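Grikico Home Router: Six Months on a Dual-Stack Line

My old router handled IPv6 by pretending it did not exist. When my provider, Truvthorpe, switched on dual stack for my area, I needed something that could take a delegated prefix and hand out addresses properly, and I bought the Grikico.

Setup took a few minutes. The router asks for a login, finds the connection type and sets both protocols going at once. It picked up a prefix from Truvthorpe on the first try. Most laptops and phones in the house had a working IPv6 address before I had closed the setup page. The one holdout was an old printer, which only speaks IPv4 and still works fine.

The firewall is where I spent the most time. Incoming IPv6 traffic is blocked by default, as it should be. Opening a port for a single machine means picking it from a list, and the rule follows the machine when the prefix changes. On the Clornemis I used before, I had to edit that kind of rule by hand every time the line dropped. 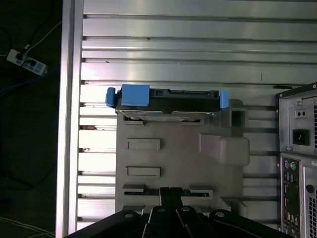 I keep a small file server at home and reach it from outside over IPv6, so this matters to me more than it might to others. Truvthorpe has changed my prefix twice. Both times the rule was updated within 60 seconds and the name record caught up a little later.

Speed is fine. I pay for a 100 megabit line and get all of it on a cable, over either protocol. Wi-Fi drops to 70 in the back bedroom, two walls away. There are 6 network ports, which is more than I need, and they are spaced well enough for thick plugs.

Some things are not so good. The log page shows IPv6 addresses in a narrow column and chops off the end, so you have to click each line to read it. There is no way to export the log. The guest network gets IPv4 only, and the manual does not mention this anywhere — I found out by testing it.

I also tried the Amato, which costs less. Its Wi-Fi was a little stronger, but it lost its prefix after every restart until I turned IPv6 off and on again. I sent it back.

Updates for the Grikico have come twice since I bought it. One needed a restart, and the settings were kept. I would buy it again for a dual-stack line. If your provider is still on IPv4 only, the Amato will do the job for less money.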